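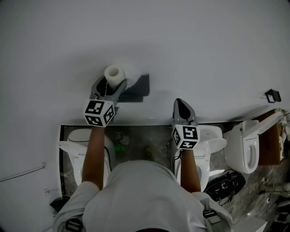

Pauline Sugden wrote in to say that she would never pay extra for a toilet paper holder, because the one that came with her house has worked for years and the roll doesn't care what it hangs on. Fair enough. Mine did not work for years. The spring bar went first, then one of the end posts came out of the drywall and took a piece of the paint with it, so I bought the Skurnent bracket and have had it up since March.

The Skurnent is a plain rectangular bracket in dark gray. Mine came from Marsden with two screws, two wall anchors, a paper template and a small hex key. The template is printed at full size and you tape it to the wall, mark through the holes and drill. Check it with a level before you drill. I didn't the first time and had to move one hole, and the back of the bracket is too narrow to hide a mistake.

Putting it up took 40 minutes, including the time spent looking for the right bit. The instructions say 15. They also leave out the anchor size, so measure the anchors before you pick a bit.

Changing a roll is where it beats the old one. There is no spring bar to squeeze and drop. You line up the cardboard tube and push the roll on, and it takes one hand once you are used to it. My mother has arthritis in both thumbs and can manage it, which she couldn't with the spring type.

Some things I don't like. The extra-large rolls rub against the wall until you have used up the first part of them. The finish shows dried water spots, and a damp cloth leaves streaks unless you dry it afterward. The hex key screw underneath worked loose twice in the first month. I put a drop of thread locker on it and it has stayed put.

I also tried the Banden, which costs less and has a curved arm. It looks fine, but the roll slides off the open end if you pull sideways, and with kids in the house that happened every day. It is now in the basement bathroom.

Placement matters more than the brand. Sit down, reach forward without leaning, and mark that spot. The height printed on the template put the roll too low for me, so I went up 3 inches.

Would I buy the Skurnent again? Yes, for a wall that gets regular rolls. If you buy the giant ones, look for something that stands farther out.

Reviewed by Wendy Hartley
December 9, 2021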